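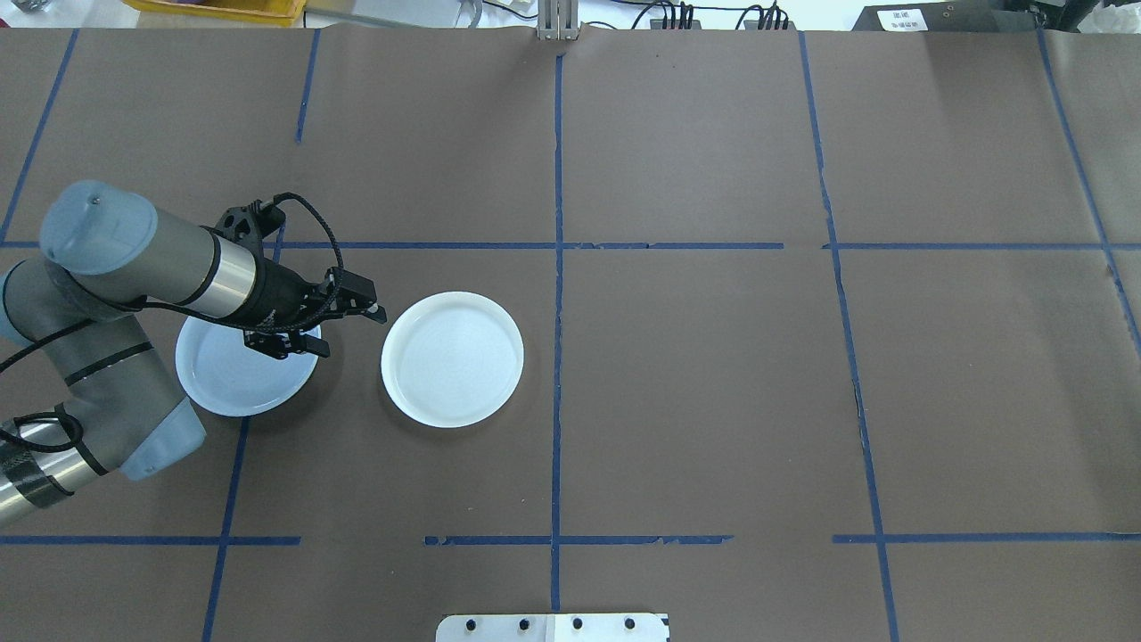
Plate task on the taped table, brown paper down, gripper over the left-hand plate.

Lukolov recording kit: review after a season of use
Posted 26th November by Remo Steiner

We bought the Lukolov kit in April to collect examples for a pick-and-place model. You get the recording software, a hand controller for driving the arm, a foot pedal and a printed guide to laying out a work surface. The arm, gripper and table are your own. I have used it most days, with Radu Sima doing the rest of the sessions.

Setup
Allow a full day. The software found our arm without trouble but the gripper needed its open and closed limits typed in by hand, and the guide has these in the wrong order. Cyrill Koller spotted that after we had wasted a morning on it.

The guide tells you to cover the table with plain paper and mark it into cells with tape. We used kraft paper and blue painter's tape. Our lines are not straight and it makes no difference, as the software only wants to know which cell an object starts in and you enter that yourself before each take. Paper creases in time and should be changed between tasks, never halfway through one.

Recording
Press the pedal to start, drive the arm, press again to stop. A box comes up asking you to keep, discard or flag. I like this part a lot. The pedal is heavy and doesn't slide about on the floor.

The hand controller is less good. Small movements near the object are fine, but long reaches come out jerky unless you turn the smoothing up to 60, and at that setting there is a lag you have to learn. Radu got used to it quickly. I took a couple of weeks and my early takes were mostly thrown away.

Plates have been our hardest task. The fingers have to come down over the rim at a decent angle, and with white plates it is difficult to judge height from the camera view alone. We aim for 100 kept takes per layout. On a good day with two plates out I keep around 70, so a layout runs into a second day. Blocks and cups go much faster.

Reviewing takes
Playback is clear and you can trim the dead time at either end. What you can't do is change the cell label on several takes at once. If you typed the wrong cell at the start of a batch, you fix them one at a time. I have asked for this twice.

Flagged takes go in their own folder. We keep failed grasps that were recovered and bin the ones that weren't. Benedikt Kuster, who trains the models, wanted the recovered ones and says they have been useful to him.

Export
Works. Large sets are slow, so leave it going over lunch. It crashed once on a full disk and gave no warning first.

Compared with Grundstead
We had the Grundstead kit on loan before this. Its controller is better, with hardly any lag. Its software is worse in every other way, and there was no pedal, so you had to let go of the arm to stop a take.

Support
Replies come in a day or two. The pedal cable failed in the summer and they sent another free of charge.

Verdict
Four out of 5. Buy it if you will be recording every week. For a one-off set of demonstrations I would borrow one. The mark off is for the controller and the batch labels.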